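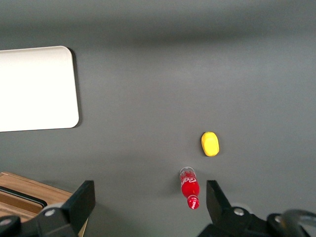

Archie Imrie reckons you should throw out every demo where you hesitated, and I've been going back and forth on that all week, so I'm bringing it here to get a second opinion (or a third).

What I'm doing is teaching a single arm with a parallel gripper to do small tabletop jobs by remote control. I drive it with a Kesis handheld controller, one hand, trigger for the fingers, and I mostly look at the wrist view on my monitor while I do it. The task that's killing me is the little Coke bottle. It lies on its side, the arm comes down over it, closes, lifts, and puts it on the white board. Easy for me to say! I've recorded 620 demos of that one task and the policy I trained on them still does this awful dithering thing right above the bottle. It gets the fingers on either side, stops, drifts up a bit, comes back down, drifts again. Sometimes it closes after that and sometimes it just hangs there until I hit stop.

Now, I know I dither too. When the fingers are wide open and the bottle is in between them I like to stop and have a look before I squeeze, especially when it's closer to one finger than the other. Archie's view (we used to share a bench) is that the arm has learned my nerves and every one of those pauses has to go. But if I do that I'm left with maybe a third of my data and I really don't want to record it all over again. Is there a way to keep them? Does anybody trim the pauses out instead? I've also been leaving other stuff on the table, like the yellow thing, because I read that clutter is good for it, but now I wonder if that's making it worse.

Oh, and I'm on the Stostberg recorder if that matters, saving everything at the default rate.

bottlefeeder

Don't throw them out yet! I had the exact same hovering with a marker pen and a cup, and what fixed it for me was trimming. Your pauses are a problem mostly because there are so many frames in them where the picture doesn't change and the command is "do nothing." The policy sees a view like that, finds a pile of examples that say stay put, and stays put. So cut the dead frames. I wrote a dumb little script that drops any stretch where the arm moved less than a hair and the trigger didn't change, but keeps the first few frames of each stretch so the motion doesn't jump. One thing to watch, leave the frames alone while the fingers are closing, or you'll end up with an arm that lifts before it has a grip. Ask me how long I spent on that one.

The up and down drifting is a different animal and trimming won't touch it. If you drove down, backed off, and came down again, that's real motion and it'll get copied. Those demos I would pull, or chop off everything before the last approach if you can do it cleanly. I'd guess it's a lot fewer than you think. Sort them by length and watch the longest ones first.

As for recording new ones, try practicing the move ten times with the recorder off. My driving gets so much smoother once my thumb knows where it's going, and fifty calm demos did more for my marker pen than the 1,090 jumpy ones I had before it. I kept most of the old ones in the mix anyway, just trimmed.

Leave the clutter in, I say, but move it between takes. If the yellow thing is always just up from the bottle then it's basically a signpost, and the arm may be aiming off of that. Same goes for which way the bottle's neck points. Turn it.

Benedito Vieira

get more data. i was stuck at a few hundred and then i did 2,000 and it just worked. also is your controller laggy? mine was on bluetooth and i was overshooting everything and correcting, went to the cable and the wobble was gone from my demos the same day. check that before you do anything else

mavromatis_fan

Cable!! I was on wireless the whole time. Swapped it tonight and I'm already stopping less over the bottle. I'll run the trimming on the old set this weekend and retrain, and I'll start turning the bottle around between takes. Benedito, how many frames is "the first few" for you?

bottlefeeder

Five, but my recorder runs slower than yours, so play with it.

Benedito Vieira

Contact us | © Jovora Community Help | Back to top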